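The Szekeres Tapes

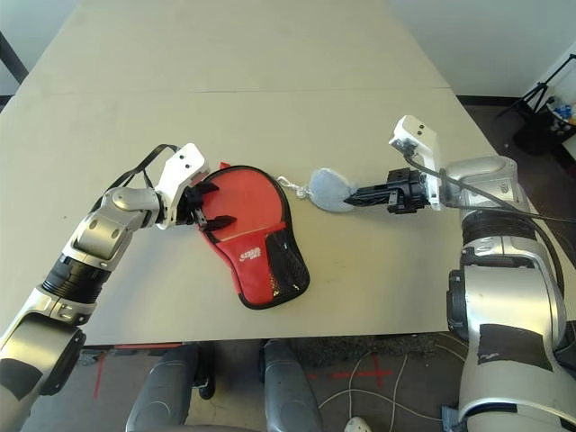 Szekeres wanted the accent left in. That was the first thing, before hello even. The accent stays in, the coughing stays in, and if I say a town wrong you leave the town wrong.

Fine, I said. I wrote it on the back of my hand. No paper.

Thursday. Rain. The museum had given us the old map room for the recordings, second floor, radiator going like a drum. I had two microphones and one that worked. Seraina Nägeli was supposed to do the interview and I was supposed to do the buttons, but Seraina's bus was stuck on the bridge and he was eighty-something and had his coat on still and looked ready to leave.

So I did it. Pushed the button. Said my name, said his. Forgot to say the day.

"Where do you want me to begin," he said.

Anywhere.

"Not anywhere. You have a sheet. I saw the sheet."

I had the sheet. Question one was Please describe your childhood home. I read it out like a kid in class. He closed his eyes.

Green door, he said. A step with a crack in it and ants in the crack. His mother's bicycle in the hall, always in the way, everybody's shins. Then the street, house by house, who lived where. The baker who was not the baker anymore by the end. The Holteter girls, both of them, who sang. He went down one side and then back up the other. It took most of an hour and I never got to question two.

Somewhere in there Seraina came in wet through, saw the red light, and sat down on the floor by the door with her bag in her lap. Didn't say a word. Good of her. I'd have said a word.

He got to the end of the street and stopped.

"And then the trucks," he said. "But you have that from others."

We did. We had it from 35 others by then. The exhibit was going to be one long room with voices in it, you walk through and they come on as you pass. The office wanted seven minutes each. Seven! Seraina fought them on it all winter. They said people's feet get tired.

"I'd like it from you," I said. "If you want."

He didn't want. He asked was there coffee.

There was coffee. Bad. We drank it at the window, all three of us, and he told Seraina her shoes were ruined, and he told me I held a cup like a soldier. He asked what we'd do with the tape. I said cut it down, put it in the room, keep the whole thing in the archive. He asked who goes in the archive. I said researchers, students, family.

"Family," he said. Laughed, sort of.

He had a number in his head and he gave it to us then, off the tape, standing up. 1,072. That was how many were on the list pinned up at the station at Flerniso. He'd read all of it, a boy of eleven, standing on somebody's trunk, because his mother couldn't see without her glasses and the glasses were gone. He read it out to her name by name. Took until dark. People came and stood behind them to listen. A man kept asking him to go back, go back, read the K's again.

I looked over at the machine. Off. I'd switched it off for the coffee.

Seraina looked at me looking.

"Would you say that again," she said, "sitting down?"

"No," he said. Nice about it. Buttoned the coat.

I walked him to the elevator. He shook my hand, saw the ink on it, turned it over and read what I'd written. Accent stays. He patted it.

So. What we had was a street. Fifty-some minutes of street and ants. I cut it every way I knew. I cut it to seven and it was nothing, it was an old man listing neighbors. I cut it to twelve and it was worse, you could hear me breathing. Seraina took the headphones off me around midnight and played the whole thing straight through with her eyes shut and when it was over she said don't cut it.

They'll never.

Don't cut it, she said.

She went in to the office by herself the next morning. I don't know what got said. I know she came out with her face red and a key, and the key was for the closet off the end of the long room where they kept the folding chairs. We took out the chairs. Painted it, badly, one coat. One bench, one speaker, and I put the speaker low, about the height a boy's mouth would be, I didn't tell anyone that I did it on purpose.

Then the list. Seraina wrote letters. Flerniso, the county, the railroad, a church in Windero that had some of the railroad's boxes for no reason anyone remembered. January, February. The church wrote back. They had it. Nine sheets, typed, rust marks where the pins were.

It wasn't 1,072. It was 1,992.

I counted twice and she counted twice. I thought, he got it wrong. He was eleven, he was cold. Then Seraina turned over sheet five and there was the line, in pencil, across the page. Above it one typewriter and below it another one. Added later. I got the calculator. Above the line, 1,072.

He'd had it right to the name.

I called him. He let me talk. I told him what was under the line, that there were more, that somebody had put up more pages after. Long quiet. I could hear a radio on his end, a ball game I think.

"We left that night," he said. "Before there was more."

Yes.

"Are the Holteter girls on it?"

I had it in front of me. I'd already looked, I'd looked first thing. They weren't above the line.

"Do you want me to read it to you?" I said.

The radio went off. I heard him pull out a chair, heard him get into it, the whole slow business.

"From the beginning," he said. "And go slow on the K's."

I read until dark. Seraina came in partway and didn't turn the light on, just held her phone up over the page so I could see. I said plenty of the towns wrong. He didn't fix a one of them. When I got to the line I told him, I'm at the line now, and he said go on, so I went on.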